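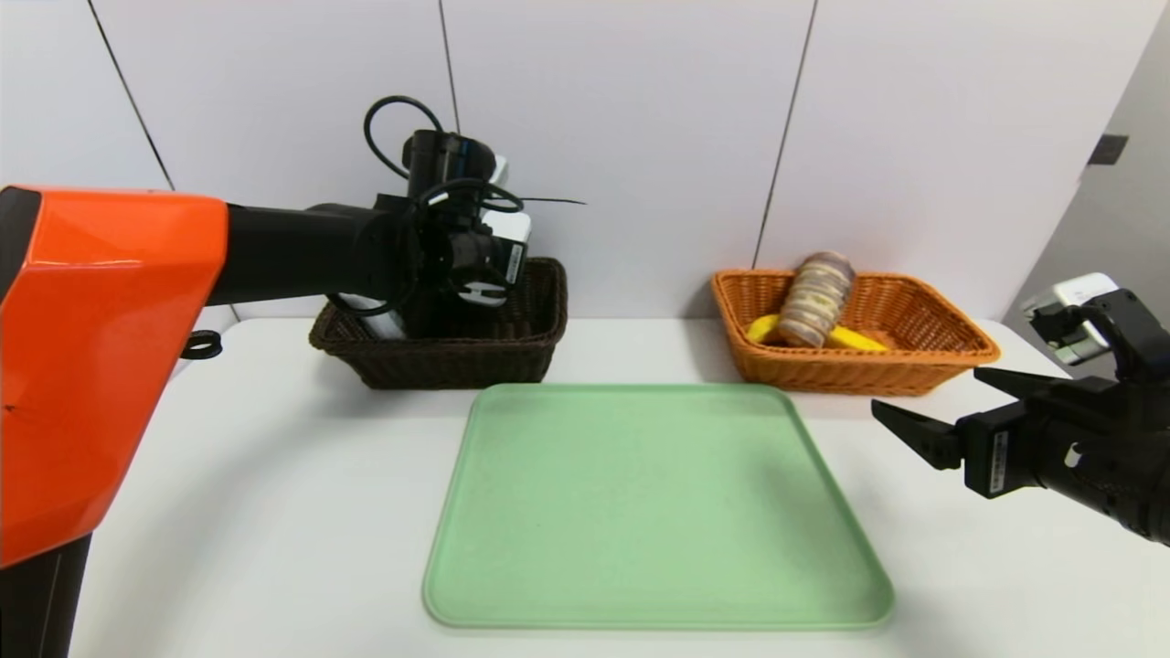 Trakano: preguntas frecuentes

¡Hola! Si has llegado a esta página es que tienes una duda sobre los talleres de orden en casa, sobre el cuaderno o sobre mí, y seguro que alguien la tuvo antes. La última vez que vacié el buzón había 317 mensajes, y más de la mitad preguntaban por el trastero y por los cables, así que he ampliado esas dos respuestas. El resto lo he retocado un poco.

¿Qué es Trakano exactamente?

Un blog, un taller mensual en Brultville y un cuaderno en papel, todo llevado por mí. Empecé escribiendo sobre mi propia cocina (un desastre de cocina, con un armario esquinero al que solo se llegaba tumbándose en el suelo) y poco a poco la gente me fue pidiendo que hablara de armarios, papeles, juguetes, herramientas... No soy decoradora ni vendo muebles. Me gusta que las cosas tengan un sitio y que ese sitio lo conozca toda la casa, y de eso va prácticamente todo lo que escribo.

¿Por dónde empiezo si la casa entera está patas arriba?

Por una mesa. La que sea, la del comedor, la del escritorio, una auxiliar. Yo sé que apetece lanzarse al dormitorio o al trastero un sábado por la mañana con música y mucha energía, pero a mediodía tienes la cama enterrada, hambre y ganas de llorar. Una mesa se acaba en una tarde. Además te sirve luego como superficie de clasificación para lo que venga: cestas a un lado, bandejas al otro, y lo que estés decidiendo en medio. 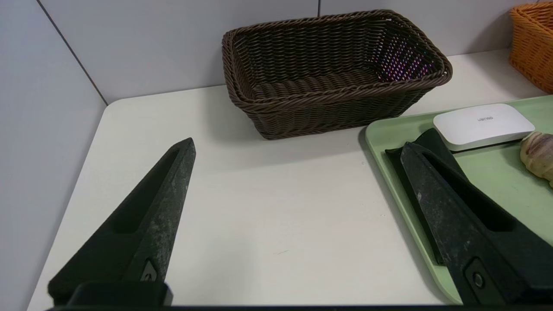 Mesa blanca contra pared gris clara: con una esquina así ya se puede empezar.

¿Y si no tengo una mesa libre?

El suelo con una sábana vieja va de maravilla. Escoge una sábana lisa, que en las estampadas se pierden los tornillos y los pendientes. Cuando toque parar, coges las cuatro puntas y te la llevas a otro cuarto. No es lo más elegante del mundo, pero funciona también en pisos diminutos.

¿Cestas, cajas o bandejas?

Depende de cuántas veces metas la mano al día. Para lo diario (llaves, correo, gafas) uso bandejas bajas, porque se ve todo de un vistazo. Para lo blando, tipo bufandas o trapos, cestas. Y las cajas con tapa las dejo para lo que se toca un par de veces al año. Mi gran error durante mucho tiempo fue poner tapa a todo: quedaba precioso y acabábamos dejando las cosas encima de la tapa.

Si compras cestas de fibra, pasa la mano por dentro antes de pagar. Algunas enganchan la lana una barbaridad, y luego toca forrarlas con tela.

¿Tengo que comprar algo para hacer el taller?

No. De hecho te pido que no compres nada hasta después de la segunda sesión. Casi todo el mundo llega con cajas nuevas que luego no caben en la balda. Trae un metro, un lápiz y una bolsa grande. Lo demás lo pongo yo.

¿Cómo guardo los cables?

¡La pregunta reina! A ver, esto es lo que hago yo:

Primero junto todos los de casa, los de los cajones y los que están detrás de la tele. Pruebo cada cargador con su aparato, y el que no tiene pareja se va al punto limpio. Los que se quedan los enrollo sin apretar, con una tira de velcro, y les pongo una etiqueta cerca del enchufe. Lo de la etiqueta cerca del enchufe es importante: es el lado que ves cuando tienes la regleta delante y quieres desconectar la impresora sin apagar el router. Me pasó un jueves en plena videollamada y desde entonces etiqueto todo.

¿Merecen la pena los recipientes transparentes?

En la despensa, sí, mucho. Sabes lo que te queda de arroz sin abrir nada. Ahora bien, yo no cambiaría todos los envases de golpe. Empieza por los tres o cuatro productos que más gastas y mira si de verdad los rellenas. Para la pasta larga busco botes altos; para legumbres me apaño con los que admiten un paquete entero de 500 gramos, porque ese culín de garbanzos que no cabe y se queda en la bolsa con una pinza me pone de los nervios.
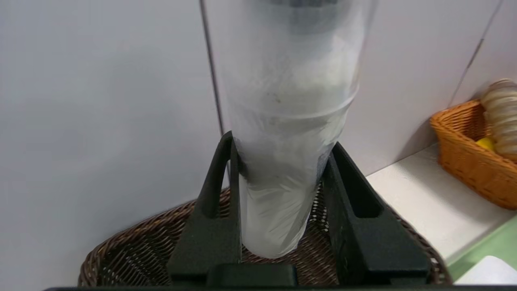
Con las especias hago lo contrario y las tengo en frascos pequeños, dentro de un cajón, tumbadas y con el nombre hacia arriba. Si las dejas al lado del fuego pierden aroma, y en el estante de arriba yo ni las alcanzo. Ah, y apunta la fecha de caducidad con rotulador en la base del bote cuando tires el envase original. Yo me la salté con la harina integral y no quiero hablar del tema.

¿Qué hago con el trastero?

Paciencia y ropa vieja. Saca solo una pared cada vez. Yo trabajo con cajas de 40 litros como máximo, que las más grandes, llenas de libros, no las levanta ni el vecino del gimnasio. En la etiqueta escribe palabras que usarías al buscar («luces de Navidad», «tienda de campaña») y olvídate de «varios». Si una caja se llama «varios», ábrela otra vez.

Si el trastero tiene humedad, deja unos centímetros entre las cajas y el muro y no guardes allí fotos ni textiles. El cartón tampoco me gusta para esos sitios, se ablanda enseguida.

¿Cómo convenzo a mi pareja o a mis hijos?

Uy. Con los peques me funciona que la cesta esté a su altura y que no haya que doblar nada. Con los adultos, lo único que recomiendo es no tocar sus cosas sin permiso, ni siquiera aquella camiseta. Ordena lo tuyo y lo común. Muchas veces se apuntan después, y si no se apuntan por lo menos encuentras las tijeras.

¿Dónde son los talleres y cuánto duran?

En Brultville, en la planta baja de la librería Whitcombe, con entrada por el patio. Son dos sesiones de tarde y el grupo es pequeño. Si vienes en coche, aparca antes de la plaza, que después todo es zona de residentes. En agosto no hay taller y en marzo suele llenarse muy rápido, así que escríbeme con tiempo.

¿Puedo cambiar de fecha si me surge algo?

Claro. Avísame con 5 días de antelación y te paso al siguiente grupo sin coste. Si es una urgencia, escríbeme igualmente y lo vemos.

¿Cómo se envía el cuaderno?

Con Cillov, en sobre acolchado, y te llega un correo con el seguimiento. Si cambias de dirección, dímelo antes de que salga. Si se ha doblado por el camino, mándame una foto y te envío otro. De momento no lo tengo en PDF; lo intenté, pero las páginas de planos de armario quedaban ilegibles en el móvil.

¿Vas a domicilio?

Ahora mismo no, lo siento. Lo hice una temporada y me encantaba, pero no me daba la vida con el taller y el blog a la vez. Si algún día vuelvo a hacerlo, lo anunciaré primero en el boletín.

¿Puedo copiar tus textos en mi web?

Un párrafo con enlace, encantada. El artículo entero, mejor pregúntame antes.

Mi duda no está en la lista

Pues mándamela por el formulario de contacto. Contesto los mensajes por la tarde, de una sentada y con café, así que puedo tardar un par de días.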